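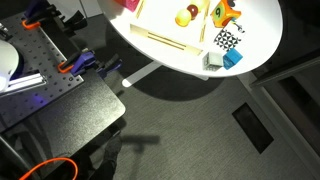 Clamped down and ready to go: the Jerkby arm gets a new footing

The small white arm in the Jerkby workshop is back at its table, and it no longer walks! Regular readers will remember our moaning in February, when the arm had crept so far out of position over a week of runs that every saved pose had to be taught again. The fix has been simple, cheap and very satisfying.

The arm sits on or near a rail, the rail sits on a perforated metal plate, and the plate is held to its dark table by clamps. That last part was the trouble. We had been tightening them by feel, whoever happened to be nearest, and a clamp that feels tight on Monday can be a good deal less tight by the end of the week. Now each one is checked before the arm is switched on, starting with the two purple ones (orange handle first, then the orange lever on the right edge of the plate) and finishing with the black ones. It takes a couple of minutes and we have grown oddly fond of it.

Kartha, who supply our spares, also talked us into cleaning the underside of the plate. What a difference! There was a fine layer of grit between metal and tabletop, enough to let the whole thing slide a hair at a time whenever the arm stopped sharply. We lifted the plate off, wiped both faces, put it back and went round the clamps twice.

After that came the long test. The arm did 163 pick-and-place moves over the round white table, with the usual jumble to sort through: balls, cubes, thin wooden sticks, the long grooved board and the big orange die that everybody likes best. We stopped after move 84 to check the plate against a pencil line on the table and could find no gap at all. At the end of the run it was still sitting on the line. In February we were seeing a shift you could spot from the doorway.

The other job was the cables. The old lead to the controller had a kink close to the plug, so it has been swapped, and we have agreed to leave a generous loop at floor level so that nothing pulls when the arm reaches out to its furthest point. Please step over cables and don't tuck them under the table legs, however tidy it looks.

Next up is the Zimlow gripper, which has been waiting in its box for 30 days and is due to be fitted once the new finger pads arrive. The full clamp routine is on the Remer pages under "Daily checks", and corrections are very welcome, especially from anyone who has found a better way of marking the plate than a pencil.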